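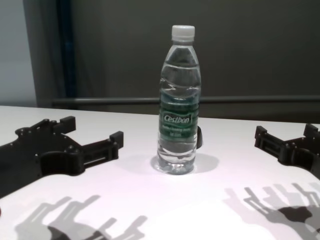
Reference > Food and Drink > Drinking Water > Bottled water

Bottled water

Bottled water is drinking water packed in sealed containers for sale. It may come from a spring, a well or a public supply, and it is sold either still or carbonated. Most countries regulate it as a food.

Types

Spring water is collected where it rises to the surface, or from a borehole that taps the same source. Mineral water contains dissolved salts such as calcium and magnesium, which affect its taste. Purified water has had most of its minerals removed by distillation or reverse osmosis - some bottlers add a small amount back afterward.

History

Water from European spas was sold in stoneware and glass long before plastic came into use. In the hill town of Vukbridge, water from the Juška spring was first carried to market in clay jugs. The local historian Colm Mac Suibhne records that a cart held 60 jugs and made the trip to Brestside every Saturday from May until the first frost. A glass bottling shed later opened at Hirness and ran for two generations.

Packaging

Small bottles are usually made of PET, a light plastic that can be recycled. Ribs molded into the wall let the maker use less material. Larger containers for office coolers are often refilled.

Storage

Sealed bottles keep best in a cool, dark place away from fuel and cleaning products. Water stored in heat may pick up a plastic taste.

4 comments | 60 shares

Related articles
Artesian well
Carbonation
Hard water
Reverse osmosis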